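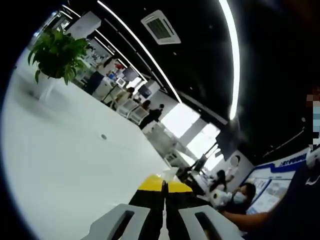
Re: Halon breach notice

Petro Savchuk wrote:
> Halon says 1664 accounts were exposed and that
> no passwords were taken. I'd call it closed.

I wouldn't. Their November notice gave 60 accounts, and the new one doesn't explain the jump. Who checked the logs? If it was Okia, they also sell Halon its login system. I've asked Halon 2 times for the report and got the same form letter. I'm keeping my data out of there until I read it.

Lukian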